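Workshop Tips: Living With a Picking Arm

Read the safety sheet before you bolt anything down. Ours came with the Kandpal bench kit, ran to 2,106 words, and put the useful bit (where to stand) on the last page.

Clamp the bin. An arm that nudges a loose bin will go on nudging it, politely, until it reaches the floor. Two bar clamps on the rim will do. Mark its place on the bench with tape as well, so that it goes back where the program thinks it lives.

Tie the cables and hoses together, but leave a generous loop near the wrist. Too tight and the arm unplugs itself. Too slack and it picks up its own air line, looking very pleased.

Mix the load. Anyone can look clever picking up identical boxes. Put a torch in with a soft toy and something with an awkward handle, and you'll learn what your gripper is worth.
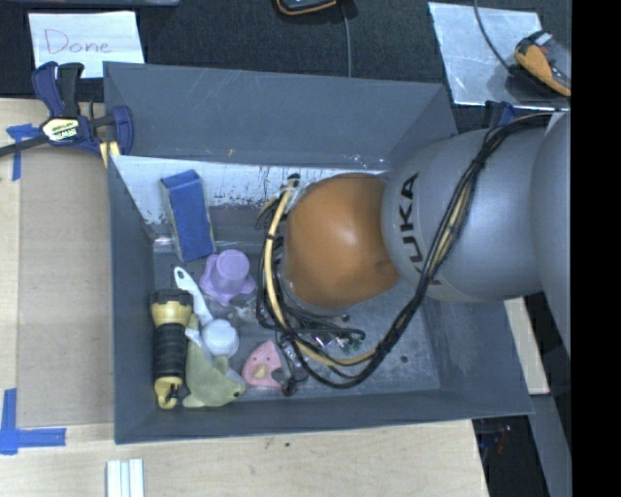 Keep your hands out until the arm has stopped and the stop button is in. Paused isn't stopped, whatever the chap from Itadus told us in January.

Log every jam, including the embarrassing ones. Our Casta logbook has 900 lines and I'd say half of them read "cable again".

Wipe the bin floor at the end of the day. Crumbs of packaging get everywhere, and the biscuit ones are mine.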